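How to Write an Episode Recap People Will Finish

You've watched the episode twice, and you still have to get 46 minutes of television into a page. I've been recapping the cop show Drastden long enough to have made every mistake in it, some of them in December, when the double episodes air and my judgment goes.

Watch once without notes. Eat something. The second time, keep a pen handy and write one line per scene, present tense, names only. "Prorton finds the car. Captain yells." If a line needs a semicolon, you've gone too deep.

Next, sort your lines by plot. Most hours of this kind carry two: the case, and whatever is wrong with somebody's marriage. Tell the case straight through, then go back for the marriage. Cutting between them works on screen, where there's music to help. 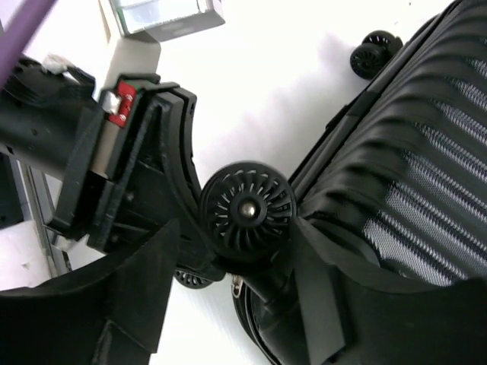

Then go after the guest cast. Readers can hold four new names, and that's on a good day. The landlord who appears for one door-opening can stay "the landlord," however moving you found him. My friend Sowmya Raju once recapped a wedding episode and named all the ushers. She still gets mail.

Decide early what to do with the ending. I put a plain warning line before the last paragraph and then give it away completely - coy recaps annoy the people who missed the show and bore the people who saw it.

Save your opinions for a short note at the bottom. Mine is usually that the chase went on too long. It always does, and I always rewind it.

Last, read the thing aloud. If you run out of breath before the arrest, cut seven lines and try again. Check the spelling of Kalniņš while you're down there, and that the dead character is the one who died.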